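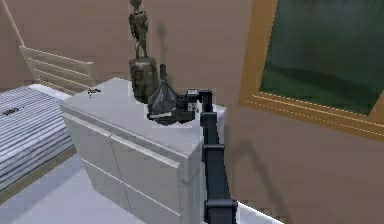 White two-door cabinet with a metallic statue on top, toward the back.

Indmont Apartments, common areas and furnished units
Furniture and fall hazard walk-through, October round
Checked by: Anahera Harawira
Form: Molefe short checklist, with room for comments

The comments are mine. The form only wants yes or no, and I don't think yes or no tells the next person much.

1. Tall or top-heavy furniture fixed to the wall
Lobby: Yes
Second floor lounge: No
Laundry room: Yes
Comment: The lounge bookcase has a strap. The strap is screwed into drywall and nothing else, so I marked it No. Last round it was marked Yes, I assume by someone who saw a strap and moved on. Needs a stud or a proper anchor.

2. Low cabinets stable with doors open
Lobby: Yes
Furnished units: Yes, with one exception
Comment: Unit 11 rocks when both doors are open. I was told the floor is uneven. I put a level on the floor and the floor is fine. One foot is short. Adjust it or replace it, and please don't fold up cardboard again.

3. Objects on top of furniture secure
Lobby: No
Furnished units: Mixed
Comment: The form says "decorative items should be suitably placed," and I have no idea what that means. My own test is whether a shove at hip height makes the thing walk or tip. Thin, upright pieces do badly on this and always have. Museum putty was suggested. I'd like to see it hold on a dusty top before I believe it. Clean the surface first, press it down, try again the next day.

4. Door hinges and catches
All areas: Yes
Comment: Two loose hinge screws in the laundry room, tightened while I was there. I don't expect them to stay tight. The holes are worn out.

5. Glass shelves and panels
Lounge: Yes
Comment: Labeled as safety glass by Bradier. The label is a sticker. I've asked for the paperwork and so far have a brochure, so this Yes is provisional.

6. Load limits posted and followed
Storage room: No
Comment: The sign on the Trarnier shelving says 400 pounds per shelf. It doesn't say whether that means spread out or all in the middle, and the boxes are all in the middle. The second shelf has a bow you can see from the doorway. Move the paint cans to the floor today.

7. Walkways clear, furniture not blocking exits
Lobby: Yes
Rear hall: No
Comment: The bench is back. It was moved in the spring and it has returned. The hall has to stay clear to the rear door at all times, including when packages are delivered.

8. Cords and lamps
Lounge: Yes
Furnished units: Yes
Comment: Only checked what was plugged in.

9. Previous items closed out
Comment: The log shows 5 items closed. I could confirm three of them. The bench is obviously not closed. The stair nosing on the back steps is listed as "repaired," and it lifted when I put my shoe under it. Reopen both.

Overall result on the form: Pass with comments
Comment: I'd have picked something between Pass and Fail if the form had it. Items 1, 6 and 7 should be done before anyone signs off. Item 3 can wait until the putty has been tried. I'll recheck the rear hall without calling ahead.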